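July, 9:40 at night

Home late again, feet sore. I want to get this down before I lose the order of it.

Started at seven. Yvonne Lambert had left a note on the keyboard saying the boxes from yesterday were in the hall and that I should do cardboard all day, no cups. Fine by me. Cups were getting on my nerves. She had also written that the left wrist camera had been dropping out on Sowa, so I checked that first. Sowa is what we call this robot. The other one is Dedik and it stayed switched off today because Genowefa has the leader arms apart on her bench.

The left camera was fine for the first hour. Then it dropped twice. I pushed the plug in harder and it held until evening. I wrote it in the log as "reseated" but I don't think that's a fix.

The task is simple to say. Box starts near the edge of the table, the right arm comes up, takes hold of a flap, pulls the box over the edge a little, gets the other arm on it, and lays it flat in the middle. A person would do it in two seconds without looking. Through the handles it took me most of a minute per try this morning. By lunch I was down to 45 seconds, and I stayed there. Yvonne says not to chase speed anyway. She says if I rush, the model learns the rushing, all the little stabs and corrections, and then it stabs too. I believe her. I watched it run last month after a set I had recorded when I was tired, and it did this small double tap before every grasp that was plainly mine.

So I tried to be slow and do one thing at a time. Come up from below the flap. Stop. Open. Move in. Close. Wait a beat. Lift. Saying it out loud helped, though I felt silly about it once the delivery man was standing there.

The hard part is coming from underneath. From where I sit I have the head view on the big screen and the two wrist views under it, and when the gripper is below the cardboard the head view is no good for judging the gap. You have to go by the wrist picture and by feel, and there isn't any feel, only the handle getting a bit stiff when the motors are pushing against something. I kept closing too soon and getting nothing, or pushing the flap up and folding it the wrong way. The cardboard is soft from being handled and bends wherever it wants.

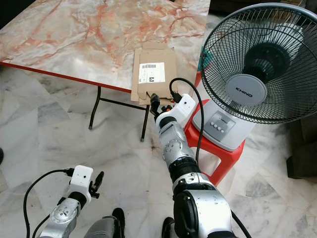

I threw out 16 tries before lunch. Most of them were that same mistake. Two were my elbow bumping the pause pedal bracket, which sticks out, and which I've asked to have moved. Yvonne wants some of the bad ones kept if I recover well, so that the model sees what to do after a miss. The rule we agreed on is that one miss is fine and two is a discard. I find it hard to be fair about this. When I've worked for a minute and saved it at the end, I want it to count.

Lunch was rice and the rest of the beans, eaten standing up. Called Mom. She asked if the robot was doing my job yet and I told her it was the other way around, I'm doing its job so it can learn it. She didn't think that was much of a difference.

In the afternoon Genowefa Stępień came over and sat with me for an hour. She did the first cardboard set in the spring, before I came to Skodero, and she's much better on the handles than I am. She drives with her wrists and barely moves her shoulders. I drive with my whole back, which is why it hurts now. She had me rest my forearms on the chair arms and only go as far as I could reach that way, then clutch out, bring my hands back, clutch in again. It makes for more stops but each move is cleaner. She also told me to start each try from a slightly different pose, not the home pose every time. I'd been starting from home all day because it was easy to get back to. That means the whole morning starts from the same place. I asked if that made it useless and she said no, just don't do any more of it.

We argued a little about the left arm. I like to keep it parked low and out of the way until I need it. She thinks it should be moving in already while the right one is still closing, the way people use two hands. I tried it her way and dropped the box on the floor four times. Then I got one that looked really good, both arms going at once and the box coming across the table smoothly. She said "there" and went back to her bench. I did the rest of the afternoon somewhere in between her way and mine. I hope the mix doesn't confuse it.

Moved the box to a new spot after every try, mostly by an inch or two, sometimes turned. Yvonne wants the turned ones. Those are slower because the flap isn't where my hands expect it.

The count at the end of the day was 268 kept since we started this set, which includes Genowefa's old ones. Yvonne wanted more than that by tonight, but she looked at a few on playback and didn't say anything about the number. She did say my grasps were better after three o'clock. She can't have known that was when Genowefa sat down, unless Genowefa told her.

She's going to start a training run overnight with what we have, just to see. The last one on cups grabbed the air next to the cup about half the time. I'd like this one to at least go to the right edge of the box. I don't expect the two-handed part to work yet.

Shut down at 7:15. Arms to rest, power off at the strip, handles covered. I forgot to bring the log book back to the desk and had to go up again for it. There's a man coming from Brillen tomorrow at ten to look at what we've got, and Yvonne wants the hall cleared of boxes by then, so I need the early bus.

To do:
ask again about the pedal bracket
new cable for the left wrist camera, check the length first
tell Genowefa which tries are from the home pose so she can tag them
cushion for the chair

Put the heat pad on my shoulder while writing this. It's starting to cool off and I'm not getting up to warm it again. Rent is paid. Need to call the dentist back before noon.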